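# Drekach's cleaner air may owe something to a broken road

Mar 30, 2023
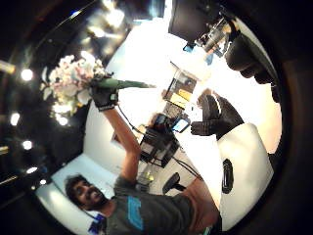 *A smile and a bouquet in pale pink, cream and white.*

The air in Drekach is cleaner than it was last year, according to the town's latest monitoring report, and the authors would like it known that they are pleased. They would also like it known, on page 16, that the main road was shut for a good part of the time they were measuring.

The report covers the low-emission scheme brought in along the Landeg road, which links Drekach with the retail sheds and the bus depot on the far side of the river. It finds that nitrogen dioxide fell at all 3 of the roadside monitors, with the biggest drop outside the old post office. Fine particles fell too, if less impressively, and went up slightly in December, when much of the town lights its stoves and the wind tends to take a holiday.

The scheme itself is modest. Older diesel vans pay to use the road during working hours, buses get a lane of their own for part of the way, and there is a new crossing by the school which takes so long to change that several parents are said to have finished a book there. Anyone living within the zone is let off the charge, provided they fill in a form. The form is reported to be working well.

What the report mentions rather more quietly is the Nirkmont bridge. It was closed to motor traffic last spring after engineers found cracks in one of the supports, and did not reopen until the autumn. For those months, anything heavier than a bicycle was sent the long way round by Savusix, where there are no monitors and, to judge from the letters sent to the council, a good deal of feeling.

"We've had lorries past the front window that I'd only ever seen on the motorway," said Tomos Gwilliam, who runs a garage in Savusix and has been one of the more regular letter writers. "If the air's better in Drekach, I'm happy for them. I think I know where the rest of it went."

The council's transport lead, Rhydian Rowlands, accepts that the closure "will have played a part", but says it would be wrong to hand all the credit to a bridge.

"Levels stayed lower after it opened again," he said. "They came back up a bit, as you'd expect, and then they stopped. Something is keeping them there, and we'd like to think it's the thing we spent the money on."

The figures give him some support. Taking the monitor outside the old post office as a guide, and setting last year's level before the scheme at 100, the reading fell to 70 while the bridge was shut. It then crept upwards through the autumn without getting back to where it started. The report does not say how far it crept. There is a chart, but the line showing the autumn months is pale yellow on a white background, and readers may draw their own conclusions or, failing that, their own line.

Traffic on the road is down as well, though again there are reasons for it. A furniture warehouse at the Landeg end moved its deliveries elsewhere in the summer, blaming rising costs. Fuel has been dear. Some people who used to drive to work every day now do so only when there is a meeting with cake. The report lists all of these under the heading "Other factors" and gives them a paragraph each, followed by a longer one explaining that they cannot be separated from one another with the equipment to hand.

Bus use, which was supposed to be the other half of the bargain, has risen, mostly on the early services. Later in the day the picture is less cheerful. The new lane saves time as far as the roundabout, where it ends, and where the bus then waits to be let back in by the drivers it has just overtaken. They are not always in a hurry to oblige. An extension of the lane has been drawn up and would mean taking out a row of parking spaces, so it is currently being described as a long-term aim.

Several changes are proposed for the coming year. The charge would stay as it is, but would start earlier in the morning to catch delivery vans which have learned to arrive just before it begins. Taxi drivers would get help towards the cost of a cleaner car, if the council's bid for outside funding goes through. There would also be a monitor in Savusix for the first time, to be fixed to a lamp post on the main street.

Gwilliam has offered the wall of his garage instead, arguing that the lamp post in question is upwind of the junction and next to a large hedge. The council says it will look at the suggestion. He has sent them a map.

Campaigners for the scheme have welcomed the report while asking for another full year of readings before anybody starts cutting ribbons. Opponents have also asked for another full year of readings, making it the first point on which the two sides have agreed since the public meeting, when both complained about the heating.

Rowlands says he is in no rush either. The bridge is due a further inspection before the summer, and if the engineers find anything they dislike, it may have to close for a second time. He hopes it won't, though he admits that next year's figures would look very nice indeed if it did.

The report goes before the full council next month. Copies are available at Drekach library and on the council's website, where the chart can be enlarged.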